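Call for participants: teleoperators for a two-arm kitchen task study

3 min read

The Findolell group is looking for 13 people to operate a pair of robot arms in a study on how demonstration style affects what a learned policy picks up. Sessions run in April at our lab in the Godoy building. No robotics background is needed.

Background

Our last round of work used 1,332 demonstrations, all recorded by two trained operators, Kelly Macedo and Sebastião Rangel. Policies trained on one operator's data did well when the objects were placed the way that operator liked to place them, and worse when they were not. Mixing the two sets helped on the short tasks. On the long ones it made the arms hesitate, mostly at the point where one arm had to wait for the other.

We now want demonstrations from people who have not learned our habits. The question is whether a wider range of operators gives a steadier policy, or whether the hesitation gets worse.

What you will do

You will control both arms through the Juron interface, which takes a short training session to learn. Tasks involve ordinary kitchen items: opening and closing doors, moving dishes, setting food on plates. You choose which arm does what. We do not correct your technique unless something is about to get damaged.

Each participant comes in for two sessions. Breaks are up to you — most people want one after the toaster oven tasks, where the grip on the dish takes some patience.

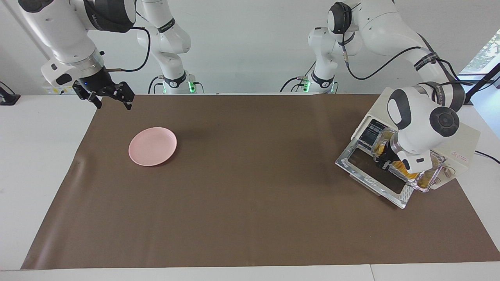 The left arm grasping a glass dish at the open toaster oven. The pink plate is at the other side of the mat.

Who can apply

You must be 18 or older and able to sit at a control station with both hands in use. Corrected vision is fine. We can take left-handed and right-handed operators and would like more of the former. People who have already recorded data for our group are not eligible this time.

Participants are paid for both sessions, including training. If you stop early, you are paid for the time you attended.

Data

We record arm motion, gripper commands and video of the workspace. Your name is kept separate from the recordings.

How to apply

Ask for the sign-up form at the Findolell front desk, or write to Cremilda Araújo, study coordinator. Include your handedness and the days you are free in April. Questions about the method can go to Ekow Aryee.

Posted 16 January 2026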